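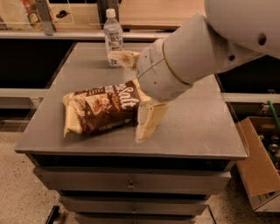
Quanto pedir para o segundo braço? Nada por enquanto; primeiro a verba de peças, que acaba em April.

Caderno de oficina, 24 February

Reli a proposta da Prirngate com o Leandro Navarrete. Pacote de 6 garras, manutenção por fora, frete por fora, e um "suporte prioritário" que ninguém soube definir ao telefone. O Uwe Albers gostou. Eu já vi essa planilha com outro logotipo.

Pontos que não fecham:
- 67 horas de uso até a revisão dos dedos. De onde saiu o número? Pedir o ensaio.
- Dedos de reposição só em lote de 100. Não gastamos isso nem em dois orçamentos.
- O software Zoltthorpe vem com licença anual e o preço da renovação não aparece em lugar nenhum.

A Valentina Quezada quer cotar também com a Sernach. Tudo bem, desde que mandem preço por dedo avulso.

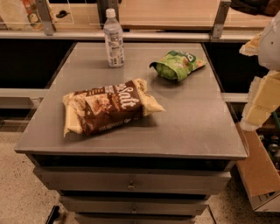

O que eu compraria já

Quatro pares de dedos, parafusos, e mais nada. O Ignacio Espinoza insiste numa garra a vácuo. Pode ser, mas quero a demonstração aqui, com a nossa embalagem, e não o vídeo do vendedor. 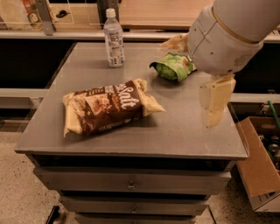

O orçamento da garra a vácuo supõe superfície lisa e fechada, e o preço das ventosas foi calculado assim. Um pacote verde amassado, dobrado sobre si mesmo como o que está ao lado da garrafa, não entra nessa conta. Se a ventosa não vedar no vinco, pagamos bomba e mangueira para continuar usando dedos. Perguntar à Sernach se emprestam uma unidade antes do pedido. Sebastián Arancibia fica com o e-mail; eu fico com a planilha. Falta ainda o valor da bomba.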